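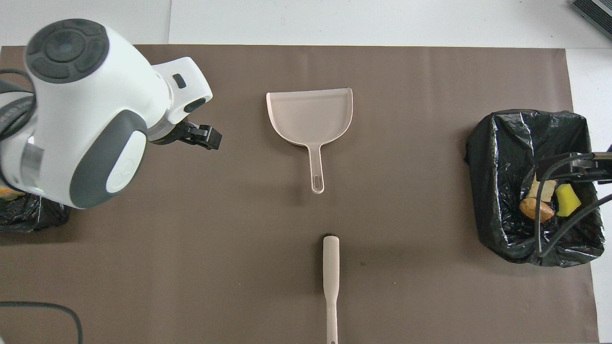 Que operações compõem a remoção de resíduos sólidos secos de uma superfície de trabalho com pá e escova manuais?
São quatro: varrer os resíduos para a pá, levantar a pá em posição nivelada, transferir a carga para o recipiente forrado e repor os dois utensílios na posição de repouso.

3.2 Materiais e disposição da bancada

A tarefa foi realizada sobre uma mesa de tampo branco, coberta na sua maior parte por uma folha grande de papel castanho. A cobertura cumpre duas funções: oferece contraste visual com os resíduos claros e uniformiza o atrito entre as cerdas e a superfície. Em ensaios preliminares realizados sem papel, os fragmentos mais leves deslizavam para fora da zona útil ao primeiro contacto da escova, o que obrigava a recomeçar a passagem. A folha foi substituída a cada 52 repetições, ou antes, sempre que apresentasse vincos na zona de varrimento.

Os utensílios são de uso doméstico corrente. A pá é de plástico, em tom claro, com boca larga e rebaixada e cabo comprido terminado num orifício oval de suspensão. A escova tem cabo claro e um tufo curto de cerdas pretas na extremidade. A escolha de uma escova de tufo curto, em detrimento dos modelos com cerdas dispostas ao longo de todo o corpo, segue a proposta de Guimarães para superfícies pequenas: a área de contacto reduzida exige mais passagens, mas permite deslocar um fragmento sem perturbar os vizinhos.

O recipiente de recolha é forrado com um saco de plástico preto cujas bordas dobram sobre o rebordo. A dobra deve ser larga. Com dobras estreitas, o saco tende a ceder para o interior quando a boca da pá toca no rebordo, e parte da carga fica retida entre o saco e a parede – situação que Flanagan classifica como falha parcial e que mantivemos na mesma categoria.

3.3 Classes de resíduos

Os resíduos foram agrupados segundo o comportamento sob a escova e não segundo a origem. A classe A reúne os blocos macios e elásticos, do tipo esponja, que se comprimem contra a boca da pá e recuperam a forma. A classe B reúne os fragmentos porosos de contorno irregular, de cor amarelada pálida, que se desfazem com facilidade nas arestas. A classe C abrange as peças arredondadas, com tendência para rolar. As três classes foram combinadas em proporções variáveis, segundo a tabela de sorteio preparada por Vibeke Baldursdóttir, até perfazer 400 repetições.

Na classe B foi necessário distinguir entre o fragmento principal e as migalhas dele desprendidas. Só o primeiro conta para o critério de conclusão. As migalhas foram recolhidas em separado no final de cada série e pesadas em conjunto, numa balança Clevia, sem discriminação por repetição.

3.4 Fase de recolha

A Figura 4 mostra um estado intermédio da tarefa, com resíduos das classes A e B na pá, a escova suspensa sobre o papel e outras peças já no recipiente. A distribuição da carga no interior da pá é relevante para a fase seguinte: as peças próximas do lábio frontal são as primeiras a deslocar-se quando a boca é inclinada, ao passo que as encostadas ao rebordo posterior beneficiam de contenção.

Figura 4. Pá carregada sobre a cobertura de papel, escova e recipiente forrado.
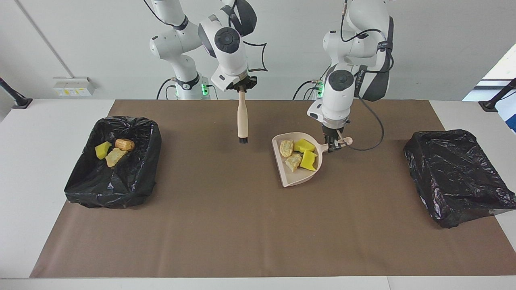 3.5 Fase de transferência

A transferência inicia-se quando a pá deixa de tocar no papel e termina quando a última peça repousa no saco. Foram admitidas duas estratégias: inclinação simples, em que a gravidade basta para esvaziar a pá, e inclinação assistida, em que a escova empurra a carga. A segunda foi reservada para a classe B, cujos fragmentos aderem por vezes ao plástico.

Considerou-se perdida qualquer peça que caísse fora do recipiente, mesmo que permanecesse sobre a mesa. A altura da boca da pá em relação ao rebordo não foi fixada, mas registada – Oprea e Carroll mostram que valores elevados favorecem o ressalto das peças da classe A, efeito que voltamos a discutir na secção 5. O tempo de transferência foi anotado em milissegundos, com um limite inferior de 1000 ms, abaixo do qual a repetição era considerada inválida por suspeita de erro na marcação do início.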